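Como sincronizar dois braços numa mesma linha de tempo (e parar de perseguir atrasos fantasmas)

Atualizado em 7 de abril, sexta-feira

Se você já montou um controlador para dois braços, conhece a sensação: cada braço sozinho anda lindamente, e juntos parecem dançar músicas diferentes! Passei boa parte de fevereiro brigando com isso no Cadow, nosso agendador de movimentos, e a solução ficou tão simples que resolvi escrever o passo a passo.

O que você precisa

Cadow instalado, o Phelan (nosso visualizador de logs) e dois braços já calibrados em relação à mesma origem. Se a calibração ainda não está pronta, pare e faça isso antes. Nenhum ajuste de tempo corrige uma transformação errada.

Passo 1: um relógio só

O erro clássico é deixar cada driver carimbar as mensagens com o próprio relógio. Abra o arquivo de configuração e aponte os dois para a mesma fonte:

relogio:
 fonte: mestre
 esquerdo: seguir
 direito: seguir

Reinicie os dois drivers, e não só o segundo. O Kevin Keane perdeu uma tarde inteira com um driver que continuava usando a configuração antiga (desculpa, Kevin, eu devia ter documentado).

Passo 2: medir antes de mexer

Grave um trecho curto com os braços parados e abra no Phelan. Na aba "Desvio" aparece a diferença entre os carimbos dos dois lados. Na minha primeira gravação foram 1156 amostras, com desvio máximo de 49 ms. Parece pouco, mas numa aproximação simultânea isso já basta para um lado fechar a garra cedo demais.

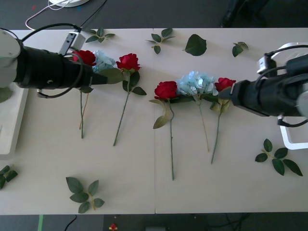 Anote o desvio médio e o máximo. A média entra no parâmetro de compensação; o máximo define a largura da janela de espera, que vem no próximo passo. Já vi gente usar o máximo nos dois lugares e depois reclamar que o sistema ficou lento, com toda razão.

Passo 3: a janela de espera

Agora a parte que eu adoro! Em vez de mandar cada comando assim que ele fica pronto, o Cadow segura o par até que os dois lados confirmem que receberam o alvo:

sincronia:
 modo: par
 janela_ms: 60
 ao_expirar: manter_posicao

Use "manter_posicao" enquanto estiver testando. A outra opção, "seguir_sozinho", libera o braço que respondeu primeiro e só faz sentido quando as áreas de trabalho não se sobrepõem. Com hastes compridas entre as duas garras, por exemplo, eu nem cogito.

Passo 4: zonas compartilhadas

Declare o centro da mesa como zona de acesso único. O planejador passa a reservar esse volume para um braço por vez, e o outro espera do lado de fora. Deixe uma folga de 5 cm em volta; com menos do que isso, o meu planejador começou a recusar trajetórias perfeitamente boas por causa do arredondamento da grade.

Passo 5: conferir

Rode a sequência de teste em velocidade reduzida e grave de novo. Depois da mudança, meu desvio máximo caiu para 14 ms, e as duas curvas no Phelan ficaram praticamente uma em cima da outra. Que alegria ver aquilo!

Se o seu não cair

Veja primeiro se há um processo de gravação disputando a CPU com o controlador. Foi o Gearóid Tully quem achou isso no nosso caso: a compressão de vídeo rodava no mesmo núcleo. Fixe o controlador num núcleo separado e repita o passo 2 do zero, com valores novos. Se você usa a versão antiga do Cadow, o campo "janela_ms" ainda se chama "espera" e aceita apenas números inteiros.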